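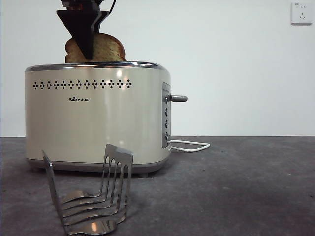 *Toast duty: gripper, slice, slot, and the rack waiting out front.*

## Teaching the arm to move toast

So can a robot make breakfast yet? Kind of! My arm runs on Prondutau, and toast is the chore I'd try first (folding shirts can wait).

1. Park the toaster and save its position. If anybody bumps it, save it again.
2. Close the fingers slowly on the slice. I set grip force to 2 and stop at the first hint of squish.
3. Lift straight up until the crust clears the slot, *then* swing over to the rack. Mine used to cut the corner and leave crumbs everywhere.
4. Lower into the rack at speed 8, let go, back off.

Start with bread that's already toasted and the toaster unplugged. Soft bread bends, and you'll blame your code for it.

My best run in August was 9 slices without a drop. The lever is still my job, and so is the butter – I tried the Rindetti knife holder and, well, no.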